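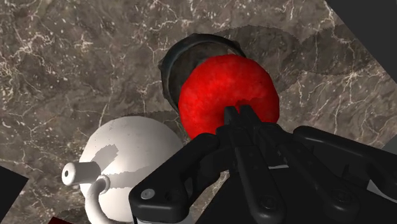 The second week of November was spent on marble. Kinga Kerekes had already trained her manipulation policy on plain gray tables, where it did well, and on wood grain, where it did slightly worse. Then her group at Nyitrai Robotics Lab swapped in a veined stone countertop, left everything else in the simulator alone, and watched the grasp success rate fall by almost half.

The drop was the start of a project called Forkasik, a method for finding out which parts of a rendered kitchen a robot policy is depending on. It runs on Wiritz, the lab's in-house simulator, and its output is a ranked list of visual factors: surface texture, light direction, shadow softness, object finish, camera position. For each factor the list gives the share of failures that disappear when that factor alone is returned to its training value.

"We had been randomizing everything at once," Kerekes says. "The average score went up and we learned very little about why."

Forkasik works by replay. A failed episode is stored as a full simulator state, so that it can be run again with the same starting joint angles, the same object poses and the same random seed. The software then renders the episode with one visual factor changed and lets the policy act. Physics is held fixed throughout. If the robot now completes the grasp, the factor is charged with that failure. Pairs of factors are tested next, though only where neither one is enough alone.

The test set holds 539 failed episodes. Each is replayed with 6 single factors and up to 10 pairs, and the full job finishes over a weekend on the lab's own machines.

Surface texture came first on the list, as expected. The second entry was less welcome. Shadows cast by the robot itself accounted for more failures than object color and object finish combined. The policy takes input from a wrist camera and a fixed camera, and in both views the arm darkens parts of the setting as it moves. On a plain table this did little harm. On marble, the edge of a shadow crossing a pale vein produced small, high-contrast shapes that pulled the predicted grasp point away from its target.

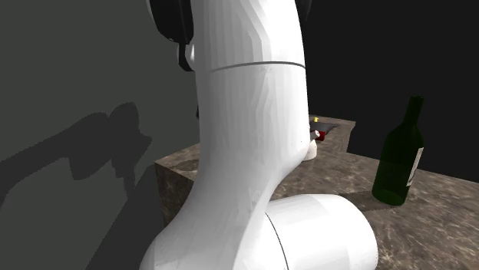

The arm in the Wiritz simulator, with its shadow on the wall at left and a green bottle on the marble table.

Blocked views were a separate problem. From the fixed camera the arm can hide a large part of the table, and in those steps the policy has to rely on the wrist view alone. Forkasik does not treat this as a visual factor – moving the camera changes what is seen as well as how it looks – and the paper reports those episodes in their own table.

Rawiri Ngata, who wrote the replay code, used the ranking to build a smaller training set. He generated 700 new episodes that varied only surface texture and shadow, and fine-tuned the original policy on them. Success on marble returned to within a few points of the plain-table score. A control policy, given the same number of episodes with all factors randomized, recovered less than half of the gap.

The method has limits. It needs exact replay, so it cannot be applied to failures recorded on hardware. It also assumes that the policy is deterministic, and Ngata had to fix the sampling noise to get stable results. Corkley, a second lab that tested the code on a drawer-opening task, found that a quarter of its failures were not charged to any factor or pair.

Kerekes suspects contact errors in those cases. The next version of Forkasik will let the user vary friction and object mass in the same way as texture and light, and Ngata is now rewriting the state format to allow it.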